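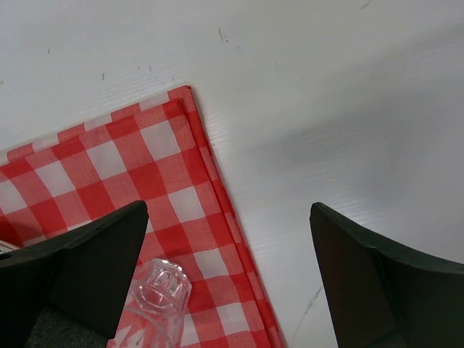
Getting Things Out of Table Linen (and Leaving the Red In)

By Nesrin Tekin
2 comments | 50 shares

I own more napkins than a person who eats over the sink has any right to. They came from my mother, who ironed hers, and they have been going downhill ever since. What follows is what I've learned by ruining some.

Wash new reds alone

Red cotton bleeds. The label will say colorfast, and the label has never met your white shirts. Give any red or red-checked cloth its first two washes by itself, in cold water, then press a damp corner between two sheets of paper towel. Pink on the towel means another solo trip. For checks this matters twice over, as the white squares are sitting right there next to the trouble.

If you already have pink where you used to have white, keep it out of the dryer. Wash it again right away, cold, with oxygen bleach if the care label allows. Chlorine bleach will fix the white and then go to work on everything else.

Grease

Butter, salad dressing, the mysterious halo under a pizza slice. Rub in plain dish soap while the cloth is dry, leave it fifteen minutes, then wash at the warmest setting the label permits. Water first just makes the oil feel at home.

Cornstarch helps on fresh spots. Heap it on, go watch something, brush it off.

Wine and coffee

Blot. Everyone scrubs, and everyone ends up with a bigger, fuzzier stain. Cold water from the back of the cloth, a little dish soap, cold water again. Salt will soak up some of a spill while you finish dinner, but it's a stopgap – you still have to get up eventually.

My aunt swore by pouring white wine on red wine. I have tried this and had two stains and less wine.

Candle wax

Ice cube in a bag, wait till the wax is hard, then flake it off with the back of a butter knife. Put what's left between two brown paper bags and go over it with a warm iron, moving to clean paper as it soaks through. Colored wax may leave a shadow. Put the bread basket there.

Drying and folding

Pull the corners square while the cloth is damp and smooth it flat with your hands. You can skip the iron on most cotton this way, and a check pattern is handy here: if the lines run straight, so does the cloth. If they wander off like a country road, tug on the diagonal until they come back.

Store tablecloths rolled if you have the closet for it. I don't, so I fold mine in thirds and change the fold when I remember, in June or never.

One more thing: skip the fabric softener on napkins. It leaves a coating, and then they push the soup around.

Related
How to Clean an Iron You've Been Ignoring
Vinegar: Where It Works and Where It Just Smells
Dish Towels That Don't Leave Lint
Getting Labels Off Jars

Last updated: 4 September 2024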